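Modeling Practice Group: Revised Rules for State Diagrams

The Modeling Practice Group has completed its revision of the rules for state diagrams in design documents. The revised rules apply to all new work from March and to existing documents when they are next opened for a major change. They cover the Clotel, Trundex and Pinmont product lines. Henriques will continue under its present rules until its order-handling module has been replaced.

The revision was prepared by Rezaul Gazi and Prasanna Ranasinghe, with review by Wiroj Panyasiri. The group read 146 state diagrams drawn from the document archive. The most common fault was a diagram that described a procedure and used the state symbol for each step. A state is a condition in which an object waits for something to happen. A box labeled "Send confirmation" is an activity and belongs in an activity diagram, or in the entry action of a state with a proper name.
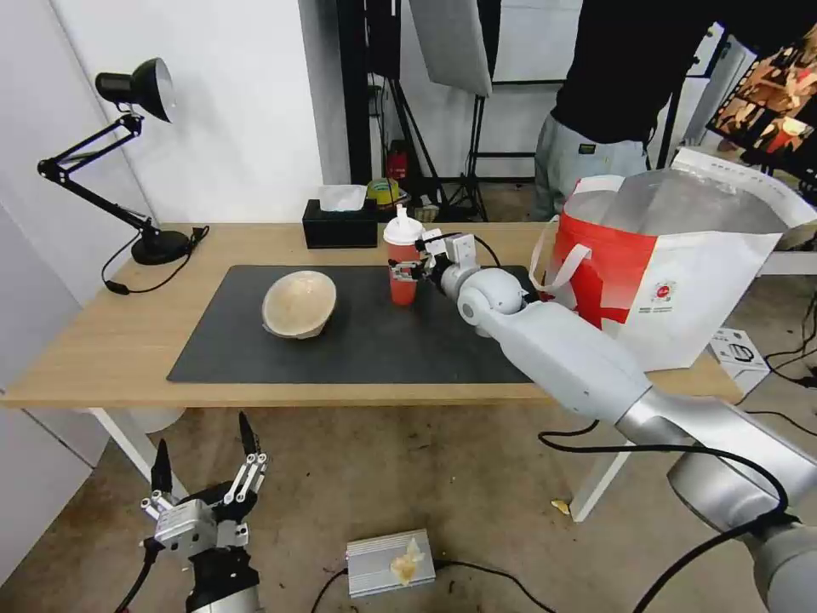 Authors are asked to name each state with an adjective, a participle or a short phrase that completes the sentence "The object is ...". Names such as Open, Suspended and Awaiting Approval meet this test. Names such as Process Order and Check do not. The rule applies equally to physical objects in a model. The red cup in the gripper would be Held, and the transition into that state would carry the event that caused it, with any guard condition written in square brackets after the event name. Where two transitions leave the same state on the same event, their guards must not overlap. Reviewers will return any diagram in which both guards could be true at once.

The second change concerns composite states. Earlier rules allowed nesting to any depth, and one Trundex diagram had reached five levels. The limit is now two. An author who needs a third level should move the inner states to a separate diagram and refer to it by name. The outer diagram must still show every event that can leave the composite state, including those that apply whichever inner state is active. Cancellation and timeout events were missing from a large share of the diagrams reviewed, and in several cases the code handled them correctly while the document was silent. 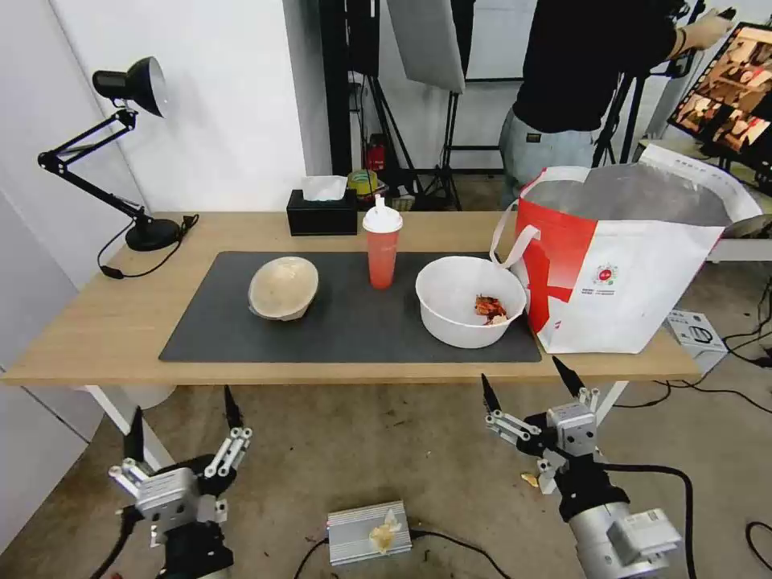 History states are still permitted, but each must be supported by a note explaining what is restored and what is not. A history state remembers which inner state was last active. It does not preserve the values of attributes, and readers have often assumed that it does. The note should be one or two sentences long and should be attached to the history symbol itself. Notes placed at the foot of the page have tended to become separated from their subject when diagrams are copied into other documents.

Entry and exit actions should be used when the same action would otherwise appear on every transition into or out of a state. Actions that belong to only one transition should stay on that transition. Authors should not place long blocks of code in either position. The name of an operation is enough, provided that the operation appears in the class diagram for the same object.
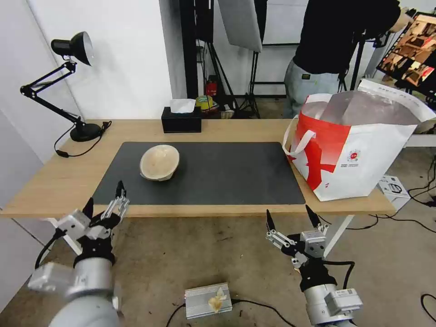 Two robotic hands at a table with a bowl on a desk mat.

Not every class requires a state diagram. The group recommends one only when an object responds differently to the same event at different times. A customer address record, which accepts an update in the same way throughout its life, does not qualify. A payment, a reservation or a device connection usually does. Teams that have kept a diagram for every class as a matter of routine may retire those that show a single state. The retired diagram should be listed in the change record of the parent document.

Rafsan Bhuiyan has updated the checking tool to match the new rules. It now reports unreachable states, missing initial states and transitions without an event. Completion transitions, which have no event by design, must be marked as such in the properties panel or they will be reported as errors. The tool cannot judge whether a state is well named, and that remains a matter for the reviewer.
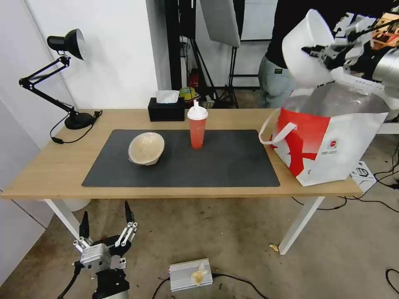 Tabletop with a bowl, a lidded cup, a tissue box and a desk lamp.

A question session on the revised rules will be held on Thursday at 2 p.m. Rezaul Miah will present two diagrams from the Clotel line, each shown before and after revision. Staff who wish to have a diagram of their own discussed should send it to him beforehand, with the name of the class and the related use cases. Corrections to the rules themselves should be filed under item 3209 in the document tracker.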